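Rental Listings and Asking Prices in Flondville
Student project report
Zsolt Sárközi and Anahera Faulkner

1. Purpose

We wanted to find out whether the wording of a rental listing goes along with the asking rent. Our instructor suggested we stay with one town and one type of home, so we chose two-bedroom apartments in Flondville. Houses and rooms for rent were left out.

2. Data

We collected 200 listings during April from the websites of three local agencies: Cilley, Billham and Lengyel. For each listing we saved the monthly rent, the floor area, the neighborhood, the full text and whether heat was included. When the same apartment was offered by two agencies, we kept the listing with the longer text.

Lengyel does not give floor area on every page. We called the office and got most of the missing values. Listings we could not complete were dropped and replaced with new ones from the same agency.

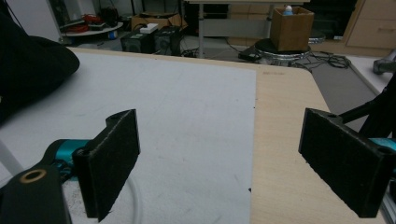 3. Method

Anahera made a list of words that agents use often, such as "bright," "quiet," "updated" and "cozy." Zsolt wrote a short script that marked which words appeared in each text. We then compared rent per square foot for listings with and without each word, first for the whole town and then by neighborhood.

4. Results

"Updated" went with higher rents in all 6 neighborhoods. "Cozy" went with smaller apartments, and the rent per square foot was a little higher there, as it is for small apartments in general. "Quiet" made no difference that we could see. Most apartments over 1,000 square feet were listed by Cilley, and their texts were also the longest.

5. Problems

Asking rent is not the rent a tenant ends up paying, and we had no way to get signed leases. Agents also copy sentences from one listing to the next. Billham used the same closing paragraph on nearly every page, so we removed it before running the script.

The neighborhoods near the river had few listings. We would collect for a longer period if we did this again, and include the condition of the kitchen and bathroom as a separate column.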